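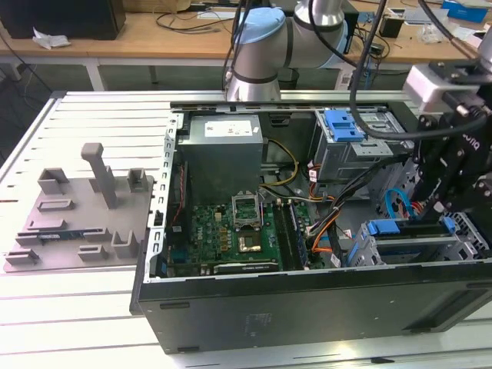

Open desktop computer tower lying on its side on a slotted worktable.

Reading time: 3 minutes

Rain shadow

A rain shadow is an area of reduced rainfall on the side of a mountain range facing away from the prevailing wind. The term is used for dry valleys and plains only a short drive from wet forest, and also for smaller dry patches behind hills and islands. Deserts can form where the range is high and the wind blows from one direction for most of the year.

Cause

Moist air moving towards a range is forced upwards. As it rises, the pressure drops and the air expands and cools. Cooler air can hold less water vapour, so cloud forms and rain or snow falls on the windward slope. By the time the air crosses the top it has lost part of its moisture. It then sinks on the lee side, where it is compressed and warms up, and most of the remaining cloud evaporates.

Rising air that is already cloudy cools more slowly than clear air, as condensation releases heat. Sinking clear air warms at the faster rate. Air that has dropped its rain on one side can therefore arrive at the foot of the other side warmer than it was at the same height before the climb. Warm, dry downslope winds of this type have local names in many countries, including foehn in the Alps and chinook in western North America.

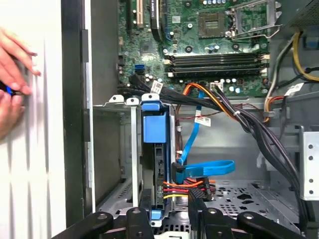

The strength of the effect depends on the height of the range, its angle to the wind, the stability of the air and the amount of moisture in it. A long ridge lying square to the wind usually gives a sharper contrast than a group of separate peaks, which air can flow around. Some rain does spill over the crest, and the wettest point may be slightly behind it in strong winds.

The Utetti Range

The Utetti Range is often used to show the effect on a small scale. McKinnon, on the windward coast, receives 2,000 millimetres of rain in an average year. Zovov, in the valley behind the range, receives 659 millimetres. The two towns are 50 kilometres apart. Almost 70 per cent of the rain at Zovov comes from systems that approach from the opposite direction, when the valley is briefly on the windward side.

The wettest month in McKinnon is July. Vegetation changes quickly along the road between the towns, from tall fern forest to open grassland, with a narrow belt of scrub near the pass. Farms on the Zovov side rely on water from the Trovus River, which rises on the wetter slopes and is fed by them through the dry season.

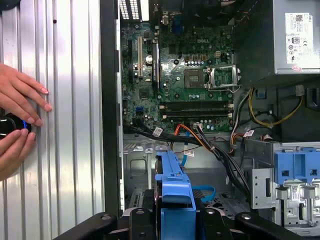

Can a rain shadow change sides?
In places where the prevailing wind reverses with the seasons, each side of a range may be sheltered for part of the year. The drier side overall is normally the one sheltered from the moister wind.

See also: orographic lift, foehn wind, prevailing wind, semi-arid climate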